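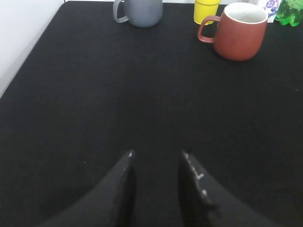
Good evening, everyone, and thank you for coming out to Stirkwood in the rain. I'll start with mugs, if that's all right, because mugs are how most of us first meet glaze. (Pause here, let people settle, the back rows always take a minute.) You drink out of one every morning and you know its colour by heart, and then one day you put it down beside another and find you've never properly looked at it. A blue-grey mug and a brick-red one on a black table will do that. The blue-grey has a smooth matte outside, and it gets a little lighter up one side and darker underneath, where the body curves in to its base. With the plain black all around, you notice those shifts in a way you never would on a crowded kitchen bench.

Leave the slide up for a bit. Don't rush on to the next part.

So my subject tonight is the everyday mug, and how to choose one, and how to live with it. I've been making them for a good long while now, in the shed behind our house, under the name Zorka, and I still get it wrong fairly often. The first kiln load I ever sold from had handles so small that a customer asked me, very kindly, whether they were meant for children. I told her yes. I've felt bad about it ever since.

(If they laugh, wait. If they don't, carry on to handles.)

Handles, then. Look back at the blue-grey one and see how the handle bends down and back toward the body, and how narrow the opening is. A handle can be thick and rounded at the bottom and still leave you very little room to get your fingers through. Some people love that, mind you. My own hands are on the large side and I tend to wrap them around the whole mug anyway, especially in the colder months, so I've gone back and forth on it for years. What I'd ask you to do, when you come up to the tables afterwards, is pick things up. Please do pick them up! Hold them the way you would at six in the morning and not the way you would in a shop.

Next, the belly. The brick-red mug is broad and round and widest down low, and I have a real soft spot for that shape. Weight low down makes a mug feel settled in the hand, and it's harder to knock over with a sleeve. The trade-off is washing up. A round belly wants a brush, and if you're the sort of person who leaves the tea in overnight (I am exactly that sort of person) you'll be scrubbing at the curve. A bit of bicarb and warm water, leave it for an hour, and it comes away nicely.

Colour. People ask me whether a set should match. Mine don't, and I think a cupboard is better company when they don't. We have a family rule that each person has a colour, so that when three mugs are left around the house we know who to blame. Reds and blue-greys sit well together, I find, as both are a bit quiet and earthy. If you want to see how a colour behaves, put it on something dark first and then on something white, and give it a few minutes in each spot.

(Sip of water. Check the clock – should be close to half past seven.)

A few words on clay and heat, for those who asked at the last talk. My stoneware comes from Susta, in the grey bags, and it takes me roughly 100 mugs to get through a delivery. My big firing is at 2,300 Fahrenheit, which my Canadian friends write one way and my husband's family another, so do check your dial before you copy anything down. Matte glazes need slow cooling. If you hurry them they can come out shiny in patches, and I have a whole shelf of patchy ones that we use for pens.

The Song range, the one with the pale foot, will be on the left-hand table. Seconds are on the right, and there's a tin for the money.

Questions now, before the tea. If it goes quiet, ask who has a favourite mug at home and what they'd save first. Then remind them about the March workshop, sign-up sheet by the door, bring an apron and an old towel.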